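The planner that waits its turn

4/15/19
By Ginette Langlois

Most of the code Brahim Kamel has deleted this year was written to make two hands move at once.

Kamel leads planning software at Bratell, a small Hodbridge company working on two-handed assembly. Its first planner, Lecomte, treated both arms as one large problem and solved for every joint together. It found good paths, but a single query could take 12 seconds, and any small correction from the vision system meant starting over.

The replacement, Besow, plans one arm at a time. The second arm holds a set posture and is treated as an obstacle until the first has its grasp. Queries now finish in around 3 seconds.

"It looks slower on the bench," Kamel says. "The total time is shorter."

Perception remains the harder part. Dark parts give patchy depth readings, and a hole only a few millimetres across can vanish from the point cloud. The team fits a stored model to whatever points survive, then asks the planner for a grasp. 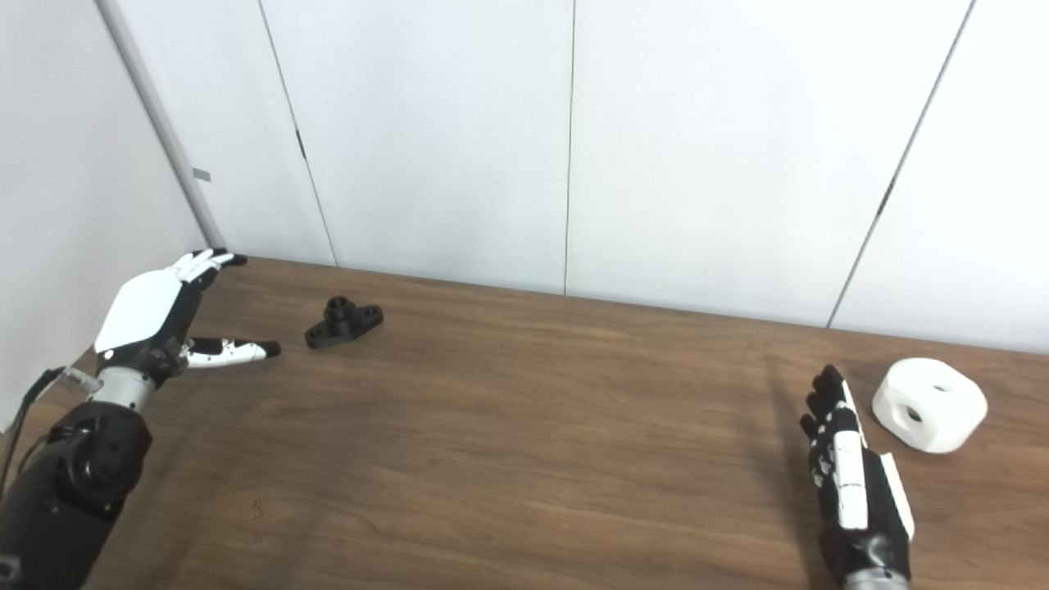 4 min read

A black part with a hole at each end lies a little past the left hand's fingertips, and the white block is over by the right. Besow scores 23 candidate grasps for each part and drops any that would bring the forearms too close together.

Kamel wants the scoring moved off the main controller by July. The logging tool still needs a rewrite, and he hasn't decided who will get that job.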